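# À propos de Nudside

Nudside conçoit et prépare des cartes imprimées, ainsi que les supports qui les présentent, pour les hôtels, les cabinets, les boutiques et les institutions culturelles. La maison a été fondée par Shahla Ebrahimi et Ardalan Daneshvar, alors associés dans une petite imprimerie de quartier dont l'activité se limitait aux faire-part et aux menus. Elle emploie aujourd'hui 50 personnes, réparties entre l'atelier d'impression et l'atelier de présentation, tous deux situés rue Cullgate.

## Notre métier

La carte de visite, la carte de fidélité et la carte d'invité demeurent des objets de contact. Elles se prennent en main, se rangent et se transmettent. Nudside accompagne ses clients depuis le choix du papier ou du support plastique jusqu'à la disposition des cartes sur un comptoir d'accueil. Notre catalogue compte 93 motifs exclusifs, dont une importante famille florale dessinée par Stefaniia Hrynyshyn, directrice artistique de la maison.

L'atelier d'impression, placé sous la responsabilité de Nkrumah Quaye, assure la composition, le tirage et la découpe. Il travaille en petites séries et conserve un exemplaire témoin de chaque commande. Les archives réunissent à ce jour 3 568 modèles, classés par client et par année, que les équipes consultent lors des réimpressions.

## L'atelier de présentation

Une carte est jugée dans son présentoir autant que dans la main. L'atelier de présentation étudie la hauteur des compartiments, l'ordre des couleurs et la lisibilité des mentions lorsque plusieurs modèles sont exposés ensemble. Ehsan Bagheri, qui en assure la direction, veille à ce que chaque carte puisse être retirée et remise en place sans que ses voisines soient déplacées.

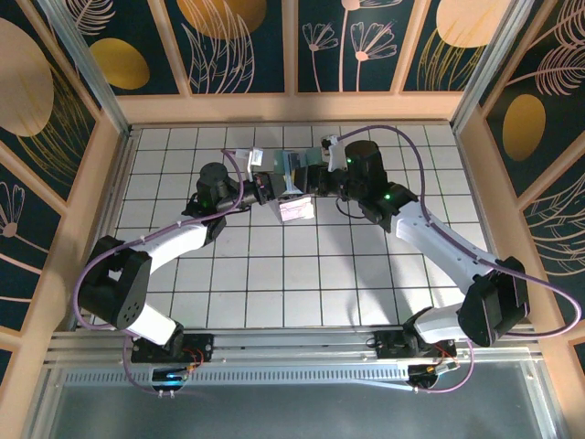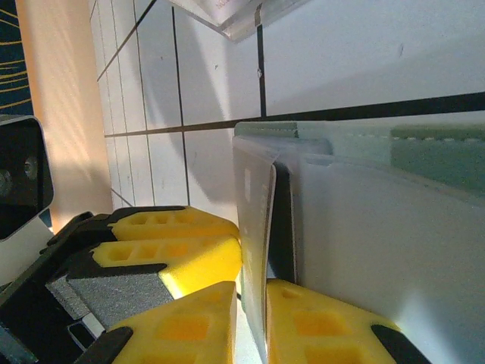

Un présentoir transparent à trois compartiments étagés, avec une carte rouge à l'arrière, une carte noire portant la mention « Vip » au milieu et le motif floral à l'avant : 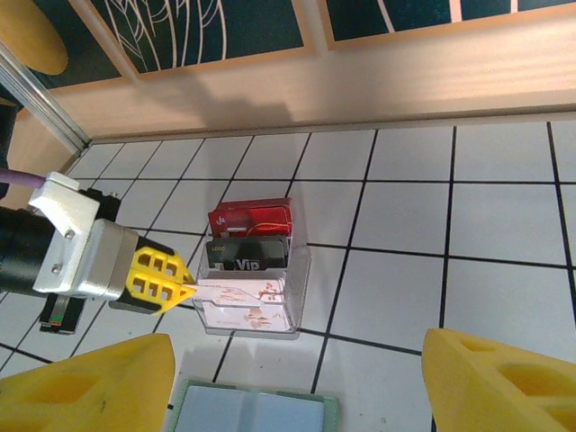

Les présentoirs sont proposés en plusieurs formats, pour comptoir, vitrine ou table de réception. Le client reçoit d'abord un jeu de cartes provisoires, sur lesquelles l'emplacement de son logotype est réservé. Après validation de la disposition, la commande passe à l'atelier d'impression. Les teintes claires font l'objet d'un contrôle particulier, leur rendu pouvant varier selon l'éclairage du lieu d'accueil.

## Nos engagements

Nudside s'attache à limiter les stocks inutiles. Les tirages sont établis d'après les besoins déclarés par le client, et les chutes de papier sont confiées à la société Pandport, qui les transforme en emballages de calage. Les présentoirs endommagés peuvent être retournés à l'atelier. Lorsque leur état le permet, ils sont polis et remis en service comme modèles de démonstration.

La maison accueille chaque année 2 apprentis, l'un en impression, l'autre en présentation. Leur formation comprend un séjour dans chacun des services, y compris celui des commandes, où ils apprennent à lire un cahier des charges et à établir un devis. Les candidatures sont examinées au mois de novembre.

## La maison Hassanpour

Depuis le rachat du fonds Hassanpour, Nudside détient une collection de matrices et de dessins d'ornement que les clients peuvent découvrir sur rendez-vous. Plusieurs bordures de notre catalogue actuel en sont issues. La reproduction de ces pièces à des fins d'étude est accordée sur demande écrite adressée à Mme Ebrahimi.

## Nous rencontrer

L'accueil de la rue Cullgate est ouvert les jours ouvrés, le matin sans rendez-vous et l'après-midi sur rendez-vous. Des échantillons de papiers, de finitions et de présentoirs y sont tenus à la disposition des visiteurs. Les demandes de réimpression doivent mentionner le numéro de modèle figurant sur le bon de livraison.

*Page mise à jour le 16 février 2020.*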